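Sille Lykkegaard had no plan to write a second book. The first, *The Salt Road to Clamberg*, sold 845 copies in its first year, and she went back to teaching geography. Then a bookshop in Sarnby put it in the window in October, and by spring the count had reached 3,150.

"My publisher called and asked how far along the sequel was," she says. "I said it was coming along well. I had one page."

The sequel, *Landry's Oath*, is out now. It picks up ten years after the siege, with Landry living under another name in the harbor town of Getport. His sister believes he is dead. The man who betrayed them both is now the harbor master, and he is old and fairly well liked.

"I wanted the reader to meet him at supper first," Lykkegaard says. "He's kind to the girl who brings the bread. You don't learn his name until chapter six."

She writes at home before school, by hand, and types up the pages on weekends. Scenes go on index cards, one card each. For this book there were nearly 100 of them, and she moved the trial scene four times before it settled near the end.
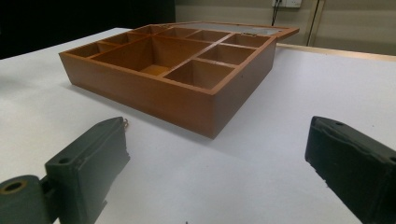
*A wooden box with compartments, lid open.*

The setting is a made-up coast, but the daily life in it comes from reading about northern trading towns in the eleventh century. She kept the magic small. There is a well that answers questions, and it is wrong about as often as it is right.

"Some readers of the first book wanted more of the well," she says. "I gave them one more visit. Landry asks it the wrong thing."

The hardest part was the sister, Maren, who has half the chapters this time. Lykkegaard threw out her first version of them — all in letters — after her editor said they read like school reports. The new ones are in the first person and much shorter.

Will there be a third book? She has a title and won't share it. She does say that the ship leaving Getport on the last page is going north, and that Maren is on it.

"Landry isn't," she says. "I've had mail about that already."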